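16 Jan 2018

Zumstead Workshop Opens Its Sorting Arm Build to Home Makers

The Zumstead shared workshop is very happy to announce that the Muvix, the small sorting arm its members have been putting together on weekday evenings since November, is now ready to be copied at home by anyone with a bench, a bit of patience and a tolerance for tiny screws. The full parts list runs to 170 items, and the plans are free to download from the Zumstead site.

The arm carries a small camera at the wrist, so it can look closely at whatever it is about to pick up – and getting that close-up view right has taken up more evenings than anybody planned for. Bouchard, the hardware store down the street, has kindly given 10 starter kits for members who would like to build along with us.

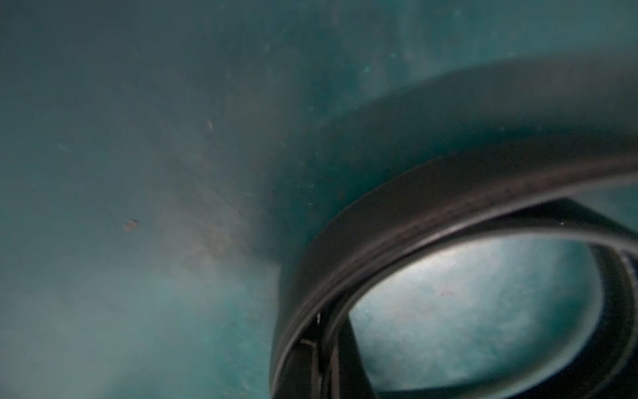

One member, writing on the workshop's message board, said the close work was the part that won her over, and that she would gladly trade a faster arm for one that takes its time near small parts.

Kits can be reserved at the Zumstead front desk.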